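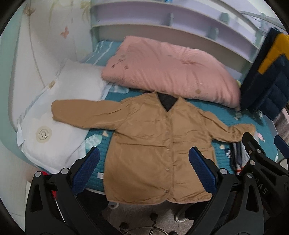
Soil from a dig site or a detecting permission gets into cloth faster than it gets into skin, and most of it should be removed dry. Leave field clothing until the mud has gone pale and brittle, then brush it outdoors with a stiff nylon brush, working along the weave. Do outer layers flat. A jacket laid out on a bed with the sleeves spread to either side, like the tan one on the teal quilted sheet, shows every crease where grit can sit, and the row of snaps down the front can be checked in one pass. Put an old towel under it if any brushing is still to be done. Grit packed in a snap socket comes out with a wooden toothpick. Metal picks scratch the plating, and the scratch rusts.

## Washing

- Turn out all pockets, including the inside ones. Foil, pull tabs and lead scraps should never go through a machine.
- Wash field clothes apart from household laundry if you have been on old industrial ground or near lead shot.
- Cold water first. Hot water sets the colour of iron-rich clay.
- For orange clay stains, soak in 48 g of citric acid to 4 L of cold water for one hour, rinse twice, then wash as usual. Test an inside seam beforehand. Do not use chlorine bleach before or after.

## Knee pads and gloves

Foam pads hold water for days. Stand them on edge near moving air — a fan on low is enough — and keep them off the heater. Gloves dry best with the fingers up, pushed over upright dowels. The Trerkel rack I use has eight pegs and fits beside a laundry tub. A board with dowels glued in does the same work.

## Digging tools

Scrape, rinse, dry, oil, in that order. I keep a 500 mL jar of boiled linseed oil for wooden handles and a separate tin of light machine oil for blades. Rags used with linseed oil can self-heat, so spread them flat outside until they are stiff, then bin them. A small spade is sharpened on one face only, with a mill file, pushing away from the body. After a day on the flint at Flustamham mine needs around a dozen strokes. Finish the edge on 238 grit if you can get it, or the nearest grade in the shop.

## Search coils and cables

Take the cover off the coil after every outing. Sand collects between cover and housing and gives false signals when it shifts. Wipe both faces with a damp cloth and refit when dry. Wind cables in loose loops, never around the stem joint. On my older Jevberg the connector collar seizes if left done up all winter, so I loosen it a quarter turn before storage.

## Storage

A lidded tub with a hook rail above it holds a full kit. Keep batteries indoors and out of the detector. Check the tub in June and again before the ploughed fields open.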